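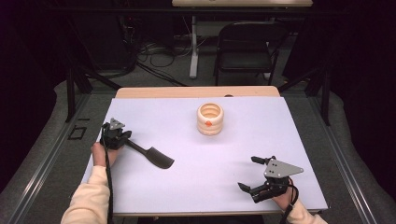 4.2 Reorganização do trabalho no posto de demonstração

Figura 3. Posto de demonstração na unidade Plavura. O operador segura uma garra manual em cada mão; a da esquerda prende uma espátula preta, a da direita está aberta. Ao fundo do tampo, copo cerâmico canelado.

A unidade Plavura, dedicada à embalagem de utensílios de mesa, introduziu em janeiro uma célula automatizada fornecida pela Kolev. A programação ponto a ponto foi substituída por demonstrações executadas pelos próprios operadores de linha, com um par de garras manuais ligadas por cabo (Figura 3). A alteração deslocou parte do pessoal da embalagem direta para uma função que a empresa designa por «operador demonstrador» e que não constava da grelha de categorias em vigor.

O corpus analisado compreende 919 demonstrações, recolhidas junto de 11 operadores. Destas, 116 foram rejeitadas na triagem interna e excluídas da análise de tempos. O motivo de rejeição mais frequente foi a mudança de pega a meio do movimento, gesto corrente no trabalho manual e que o protocolo de recolha não admite.

As entrevistas apontam para três efeitos sobre o conteúdo do trabalho. Em primeiro lugar, o ritmo deixou de ser determinado pela passadeira e passou a depender do protocolo, que fixa um máximo de 200 demonstrações por operador e por ciclo de recolha. Os operadores mais antigos descrevem esta passagem como um abrandamento; os mais recentes associam-na a maior exigência de atenção. Em segundo lugar, a preensão com garra elimina o contacto direto dos dedos com a ferramenta. Vários entrevistados referem ter deixado de avaliar pelo tato a pressão exercida, apoiando-se na observação da lâmina sobre a superfície de trabalho. Por último, a posição dos antebraços, avançados sobre o tampo e sem apoio, foi indicada como fonte de fadiga nas sessões da tarde.

No que respeita à qualificação, a situação permanece indefinida. A formação inicial, ministrada com base no manual Pokirine, incide sobre o manuseamento das garras e a preparação do posto, e omite os critérios de triagem. Os operadores desconhecem, por conseguinte, a razão pela qual uma demonstração é aceite ou recusada. Na unidade Giddale, onde os resultados da triagem são afixados à quarta-feira, a proporção de rejeições foi inferior, embora a diferença de tarefas entre as duas unidades desaconselhe uma comparação direta. A secção 4.3 examina os registos de manutenção do mesmo período.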